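Front-loading laundry drum

The drum is the rotating steel cylinder at the heart of a front-loading laundry machine. It holds the load, lifts it, drops it and lets air or water pass through the cloth, and a surprising amount of clever thinking goes into what looks like a plain metal tub lying on its side. Drums are found in washers, in tumble dryers and in machines that do both jobs.

Construction

Most modern drums are made from stainless steel, which resists rust and can be polished smooth enough that even delicate knits slide over it without snagging. Older machines often used steel coated in porcelain enamel, a lovely glossy finish until a coin or a zipper chipped it. A brushed surface is popular in larger machines, as it hides the fine scratches left by years of buttons and buckles.

The sheet is rolled into a cylinder, joined along a seam and closed at the back by a plate. Drum volume is usually given in liters. Among the models built by the maker Kohlhase, the smallest held 110 liters and the largest, intended for hotels and laundromats, held 320.

Lifters and baffles

Without something to catch the load, clothes would simply slide around the bottom of the drum. Lifters, also called baffles or paddles, solve this beautifully. They stick up from the inner wall, carry the load part of the way around and let it fall. That tumbling motion opens up folds and keeps sheets from rolling into a rope (though anyone who has pulled a duvet cover full of socks out of a machine knows it has its limits!).

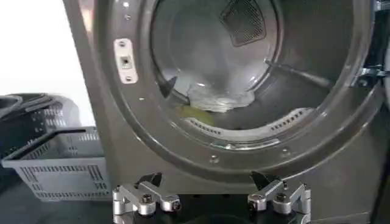 Lifter shapes vary a great deal. Some are tall and narrow, others low and rounded, and many are perforated. In a washer, a hollow lifter with holes can scoop up water and shower it over the load from above. The designer Roswitha Schmieder, who worked on the Clulell series, tested 8 lifter profiles before settling on a low, curved one that was gentle on wool.

Airflow and lint

Dryers need a path for moving air, and the openings may be in the back wall, around the door or in the cylinder itself. Lint travels with the air and has to be caught along the way by a screen or filter. Fine mesh traps more fluff but clogs sooner, so the filter should be cleaned as often as the manual asks, usually after every load.

Care

Small things love to stay behind in a drum. Single socks, cleaning cloths and bits of packaging can cling to the wall or settle next to a lifter, and a quick look inside before loading saves plenty of trouble. Plastic should never go through a hot drying cycle, as it can melt onto the steel. A soft damp cloth is enough for everyday wiping. Steel wool is best avoided, since it can leave particles that rust.

Collections

The laundry museum in Cakstead keeps five historic drums on open display, including an enameled one from Pakbridge that visitors may turn by hand. The rumble it makes is wonderful.

See also: Tumble dryer; Lint filter; Laundromat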